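Ivholm recalls 837 electric scooters over folding catch

Scooter maker Ivholm is calling back 837 of its Skolari electric scooters after owners complained that the catch holding the steering column upright could work loose on rough roads. The firm calls the move voluntary and "purely precautionary", a phrase that will be familiar to anyone who has ever owned a recalled vehicle.

The notice, published on 11 August 2020, covers scooters sold between February and the end of June. Owners are asked to stop riding until the catch has been checked. Ivholm says dealers will fit a new catch and pin free of charge, and that the work should take less than an hour.

That sounds simple enough. What the notice leaves out is how long the firm has known. According to the owners' group Skolari Riders, the first written complaint reached a dealer within weeks of the scooter going on sale. Ivholm would say only that it "acted once a pattern became clear", and did not answer when asked how many complaints make a pattern.

The company puts the number of reports at 11, two of them involving a fall. It says no one was seriously hurt. The owners' group believes the true figure is higher and points out that riders who tightened the catch themselves may never have told anybody.

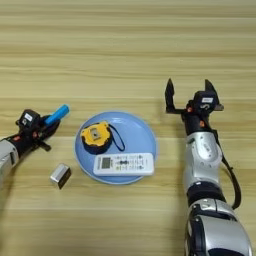 A yellow tape measure on a light-blue plate.

Lorena Maldonado, who runs the group, bought her Skolari in the spring and took it back to the shop twice before the recall. "The first time they told me I was folding it wrong," she said. "The second time they tightened a screw and sent me home. Now they want it back and I'm supposed to be grateful."

The catch is made by Prinwood, which also supplies parts for Ivholm's cargo bikes. Ivholm insists those use a different design and are not affected, but it has not published any test results to back this up. Prinwood declined to comment while its own checks are going on.

There is also the matter of how quickly the repairs can be done. Ivholm says 1000 repair kits have been ordered, more than enough for every scooter on the list, yet two dealers contacted for this article had received none and could not give a delivery date. One had already started a waiting list. Riders who depend on the scooter to get to work will not be lent another, and the firm has so far made no offer towards bus or train fares.

Rival maker Matsuda, which sells a similar folding model, said it had looked at its own scooters and found no cause for concern. It did not say what the check involved.

Owners can find the frame number under the footboard and should quote it when ringing their dealer. Scooters bought second-hand are covered as well, although Ivholm is writing only to the first registered buyer, so anyone who picked one up privately will have to get in touch themselves.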